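Call for participants: home and small-business testers for the Naneck hand-held gripper

Zelex is looking for 34 people to try out the Naneck gripper kit in October

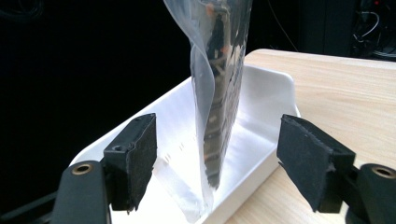

Rocío Herrera, from the spring round, wrote in her feedback that thin plastic bags were the hardest thing she was given, and that she would tell new testers to practise on them early and not leave them to the second week. Her full notes are in the tester pack.

The Naneck is a two-fingered gripper that you work by hand. It records each movement so that the same job can later be set up on an arm. We want to know how the kit holds up with people who have not used one before, and whether the printed guide makes sense.

What you will do
Pick up, move and put down packed items using trays. Each session lasts 2 hours and you can choose mornings or evenings. After each one you fill in a short form about grip, weight and comfort.

Who can apply
Anyone aged 18 or over with normal use of at least one hand. You need a clear table and a plug socket nearby. No technical background needed. Staff of Zelex or Mizuno cannot take part.

What you get
A payment of £683 at the end of the trial, plus return postage for the kit. Testers who finish may buy a Naneck at the trade price.

How to apply
Write to Golnar Mirzaei at the Flurnesska office, quoting reference 1854. Say which hand you use and when you are free. Questions about the kit itself go to Takumi Hirose at the same address.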